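Prinis update changes how grip width is tracked

Sarden has released a new version of Prinis, its toolkit for turning hand-held gripper recordings into training data for manipulation policies. The update replaces the fixed finger-width threshold with a per-recording estimate of contact, computed from finger motion over a window of 15 video samples.

The old threshold worked for rigid objects but often marked contact too late on socks and other knitwear, where the fingers keep closing after first touch.

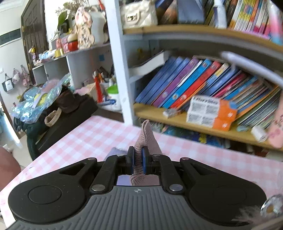

Labels are now written at 50 Hz and interpolated to match the camera clock. Sarden tested the change on 500 household recordings and lists 17 in which the new estimate still fails, most of them involving thin fabric folded over itself. Those recordings are flagged for manual review on import.

The pose tracker, maintained by the Nasik group, is unchanged. Existing projects must be reindexed before the new labels appear. A command-line tool for batch reindexing is due in February.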